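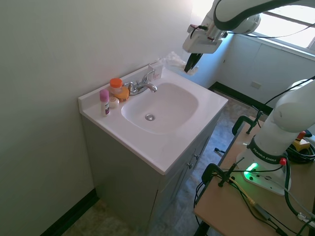
Speaker notes: Collecting demonstrations for small-room tasks
Azadeh Mazandarani, Wurkari group
Version 3, 14 Mar 2019. Slot is 25 minutes plus questions.

Slide 1. Title
Name, group, thank the session chair. Rostam Ebrahimi did the controller work and is in the room, so send control questions to him. Don't read the title out.

Slide 2. What we set out to collect
Teleoperated demonstrations of tidying tasks at a bathroom vanity. One arm, parallel gripper, fixed base on a table beside the counter. Target was 700 accepted episodes across four task families: pick and place on the counter top, moving items from one side of the faucet to the other, bag handling, faucet lever.
Say early that this is a talk about data. The policy results take up one slide, near the end.

Slide 3. Why a vanity
Kitchen data is common. Bathroom data is not, and the geometry is awkward: a bowl in the middle of the work surface, a spout over the bowl, a wall on one side and clutter pushed into the corners. The reachable area is a ring with a hole in it. Paths that would be straight on a flat table have to go up and over.
Pause for the reach diagram. The red zone is where the elbow gets close to the window wall.

Slide 4. Station layout
Franka arm, base on the tabletop, table clamps at the edge. Camera on the hand, plus a fixed camera covering the whole counter. Emergency stop within reach of the operator at all times.
Mention that the table height was set once and then left alone. In the July pilot we moved it between sessions, and 257 episodes had to be relabelled with a corrected base transform. It took Rostam most of two weeks.

Slide 5. Operator interface
Dileck is our teleoperation front end. Six-axis input, one button for the gripper, one foot pedal to mark start and end of an episode. The pedal matters more than it sounds. With a keyboard marker, operators let go of the input device to end the recording, and the last second of every episode contained a small drift. A policy trained on those files learned the drift.

Slide 6. Object sets
Each session draws a set from the Flarwood list: bottles, jars with lids, soap, clear boxes, thin plastic bags. Four to eight items per set. Placement is by printed card, so the operator doesn't choose the layout. Before we used cards, everything ended up near the front of the counter, where it was easy to grasp.
Keep the clusters tight. Items that touch each other are the useful case and also the slow one.

Slide 7. Plastic bags
Spend three minutes here. Depth readings on translucent film are poor, and the colour image changes with the daylight. Operators approach a bag from above, hover, correct sideways, then close. We keep the hover. An early filter trimmed any segment with low end-effector speed, and it removed the part of the demonstration where the decision was being made.
Expect a question on tactile sensing. Answer: none on this station.

Slide 8. Lighting
We don't block the window. Sessions are logged by time of day and balanced in the split so that bright and dim episodes appear in both training and test. Glossy counter, chrome fittings, moving highlights. If asked about polarising filters: tried on the fixed camera only, lost too much light late in the afternoon.

Slide 9. Acceptance rules
An episode is rejected if the emergency stop was pressed, if camera timestamps differ by more than one frame, or if the operator talked to someone during the recording. Failed grasps followed by a recovery are kept and tagged. We have 200 of these and would like more.

Slide 10. Labelling
Vahidi handles review. Two reviewers per episode, disagreements go to a third. Most disagreement is over when a bag counts as grasped. Current rule: film visibly lifted off the counter between both fingertips. Read the rule out slowly, people will write it down.

Slide 11. Results
One table. Training on 400 episodes against the full set: rigid items hardly change, bags improve clearly, faucet lever is flat. We don't have a good account of the lever result. Say so and move on.

Slide 12. Next
Second counter with a mirrored layout. Cupboard doors below the counter, which need a lower base mount. Release of the card generator before the data itself.

Backup slides: calibration procedure, pedal wiring, rejected episode breakdown by operator (initials removed).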